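3월 23일 월요일, 시험 주방 노트

오늘은 그레이비다. 지난주 내내 미뤄둔 버섯 그레이비를 드디어 끝까지 붙잡고 있었는데, 저녁 무렵 네 번째 냄비에서 맛이 딱 잡혔다! 잊기 전에 다 적어둔다. 글씨 엉망이던 종이 메모를 옮기는 거라 순서가 좀 왔다 갔다 할 수 있음.

시작점은 12월 메뉴에 올렸던 버전. 그때는 루를 옅게 볶고 닭 육수로 풀었는데, 손님 반응은 좋았어도 나는 늘 끝맛이 밋밋하다고 생각했다. 이번 봄 메뉴에서는 고기 육수를 아예 빼고 표고랑 양송이만으로 가보기로 했고, 필리프(Pylyp Zhuravel)가 그럼 양파를 훨씬 더 오래 볶아야 한다고 우겼다. 결론부터 쓰면 필리프가 맞았다.

1번 냄비. 양파를 노릇한 정도에서 멈춤. 표고 불린 물을 전부 넣었더니 향은 엄청난데 쓴맛이 남는다. 혀 뒤쪽에 계속 걸려서 물을 마셔도 안 가신다. 탈락.

2번 냄비. 표고 물을 절반으로 줄이고 나머지는 채소 육수. 쓴맛은 사라졌는데 이번엔 색이 너무 연하다. 감자튀김 위에 부으면 크림소스처럼 보일 것 같다. 맛은 괜찮아서 직원 점심으로 밥에 비벼 먹었는데 다들 한 그릇씩 더 달라고 해서, 그건 그것대로 기분 좋았다. 덮밥 소스로 따로 발전시켜볼 만함. (메모: 후추 많이, 쪽파.)

3번 냄비. 양파를 진한 갈색까지. 간장 조금, 그리고 Codden에서 나온 볶은 보리 페이스트를 한 숟갈. 색이 확 살아난다. 그런데 보리 맛이 너무 앞으로 나와서 빵집 냄새가 남. 재미있긴 한데 치즈하고 붙으면 싸운다. 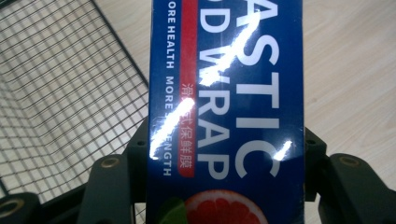
랩 상자, 글자가 세로로 보이게 세운 쪽

4번 냄비. 이거다. 배합은 아래 그대로.

양파 200그램, 버터에 뚜껑 덮고 시작해서 숨이 죽으면 뚜껑 열고 진한 갈색까지
양송이는 양파와 따로, 아주 센 불에서 겹치지 않게
밀가루 루는 땅콩버터 색에서 멈출 것
표고 불린 물 절반, 채소 육수 절반
보리 페이스트는 3번의 반의 반만
간장은 불 끄기 직전
마지막에 사과식초 몇 방울

식초가 정말 신의 한 수였다. 필리프가 지나가면서 한 방울만 넣어보라고 했는데, 넣자마자 버섯 맛이 앞으로 튀어나온다. 둘이서 숟가락 들고 번갈아 가며 떠먹다가 계량용으로 남겨둘 양까지 먹어버릴 뻔했다. 총 20분 졸였고, 숟가락 뒷면에 손가락으로 선을 그었을 때 선이 그대로 남는 농도. 더 졸이면 튀김 위에서 덩어리가 된다.

양송이 얘기를 조금 더. 처음 세 냄비는 양파랑 한 팬에 볶았는데 물이 나와서 거의 삶은 꼴이 됐다. 따로 볶으니 가장자리가 바삭해지고 그 고소한 맛이 소스까지 따라온다. 팬 하나 더 설거지하는 게 귀찮아도 이건 절대 타협하지 말자. 소금도 색이 난 다음에!
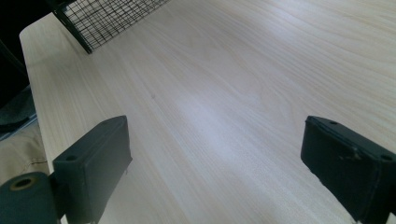
Pluvon 메뉴개발팀 · 시험 주방 노트

치즈. 오후에는 치즈 커드를 비교했다. Tsolakis 농장 것과 Fadar 것 두 가지. 둘 다 생커드인데 성격이 완전히 다르다.

Tsolakis는 알이 굵고 씹을 때 뽀득뽀득 소리가 제대로 난다. 짠맛이 약해서 소스를 좀 세게 가도 된다. 뜨거운 그레이비를 부으면 겉만 살짝 늘어나고 속은 그대로 버틴다. 내가 원하는 게 바로 이거다. 단점은 하루만 지나도 소리가 확 줄어든다는 것. 들어온 날 바로 써야 한다는 뜻이고, 그러면 납품 요일을 다시 얘기해야 한다.

Fadar는 알이 잘고 고르다. 간이 세고 녹는 속도가 빨라서 튀김 사이사이로 들어가 엉겨 붙는다. 술안주용 작은 접시라면 이쪽이 더 맛있을 수도 있다. 필리프는 Fadar 파. 나는 Tsolakis 파. 오늘은 결판을 못 냈고, 홀 식구들한테 이름 가리고 먹여보기로 했다. 벌써 기대된다.

커드 온도 때문에 한참 헤맸다. 냉장고에서 꺼내 바로 올리면 그레이비가 식어버리고 가운데가 차갑다. 실온에 잠깐 뒀다 올리니까 훨씬 낫다. 그런데 영업 중에 커드를 실온에 꺼내두는 건 위생상 곤란하니 주문 들어올 때 한 접시 분량씩 꺼내는 방식으로 가야 할 듯. 소분 용기 크기는 내일 정하기.

감자. 두 번 튀기기로 확정. 첫 튀김은 낮은 온도에서 색 없이, 식힌 다음 두 번째는 높은 온도에서 짧게. 굵기는 지금 쓰는 것보다 한 단계 굵게 잘라야 한다. 가는 건 소스 부으면 금방 주저앉아서 포크로 뜰 게 없다. 굵은 쪽은 다 먹을 때까지 바닥 쪽에도 바삭한 게 몇 개 남아 있었다. 이 마지막 몇 개 건져 먹는 재미가 이 음식의 절반이라고 생각한다.

껍질은 남기는 쪽으로 기울었다. 껍질 있는 게 버섯 소스하고 흙냄새가 이어져서 좋다. 다만 햇감자가 나오기 시작하면 다시 테스트.
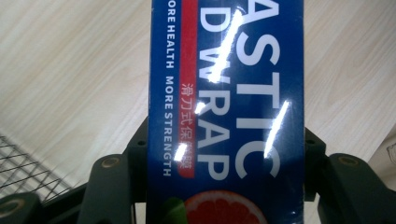 파란색 랩 상자, 흰 글자와 빨간 줄

접시 구성도 몇 가지 해봤다.

기본: 튀김, 커드, 그레이비 순서. 커드를 두 층으로 나눠 올리는 게 확실히 낫다. 위에만 올리면 아래쪽은 그냥 젖은 감자다.
김치 버전: 볶은 김치를 올려봤는데 신맛이 이미 식초가 들어간 그레이비와 겹친다. 그레이비에서 식초를 빼면 어떨지 다시 해볼 것.
파 버전: 쪽파와 튀긴 마늘. 간단한데 제일 잘 팔릴 것 같다. 마늘은 미리 튀겨두면 눅눅해지니 당일분만.
달걀 버전: 반숙 올리기. 맛있다. 너무 맛있어서 브런치 메뉴로 따로 빼자는 말이 나옴.

원가. 기본 접시 재료비를 계산해보니 1,487원이 나왔다. 커드는 아직 견적이 없어서 빠진 숫자다. 감자, 버섯, 양파, 버터, 육수까지만. 커드 들어가면 당연히 확 오르겠지만 고기 육수를 뺀 덕에 여유가 생겼으니 커드를 아끼지 말고 넉넉히 올리고 싶다. 이건 꼭 밀어붙일 것.

메뉴판 이름은 아직이다. 그냥 '버섯 그레이비 푸틴'이라고 쓰면 제일 솔직한데, 처음 보는 손님한테는 감자튀김이라는 말이 한 번은 들어가야 할 것 같다. 필리프는 설명을 한 줄 달자고 하고 나는 이름 안에 넣고 싶다.

다음에 할 것
4번 냄비를 영업용 분량으로 늘려서 다시. 양파 색 내는 시간이 얼마나 늘어나는지 재기
그레이비를 하룻밤 식혔다가 다시 데웠을 때 농도 확인. 루가 풀리는지 볼 것
커드 가림 시식, 홀 식구 전원
튀김 굵기 칼날 교체 문의
Tsolakis에 납품 요일 전화
김치 버전, 식초 뺀 그레이비로 재도전

4번 냄비 남은 것은 냉장고 둘째 칸에 이름표 붙여 넣어뒀다. 맛보는 건 환영인데 내일 데우기 테스트 할 분량은 꼭 남겨주세요!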